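25/04/2022 – Mahama project, progress note to Skernholm

Door opening in simulation is on schedule. We trained the policy on 162 door models in Simonix and held back 30 for testing. Training used 4,000 episodes per run. The new approach step keeps the gripper open until the knob is within reach, and failed grasps on the held-back doors fell by around 10 percent.
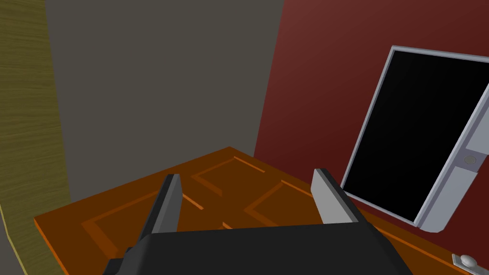

Does the policy need a separate model for each door type?

One policy covers all of them. It takes the wrist view and the joint positions, with no door label.

Afia Gbeho is now porting the controller to the Forel arm. Lever handles are still weak – we plan to retrain on those before the June review. Spending is within budget.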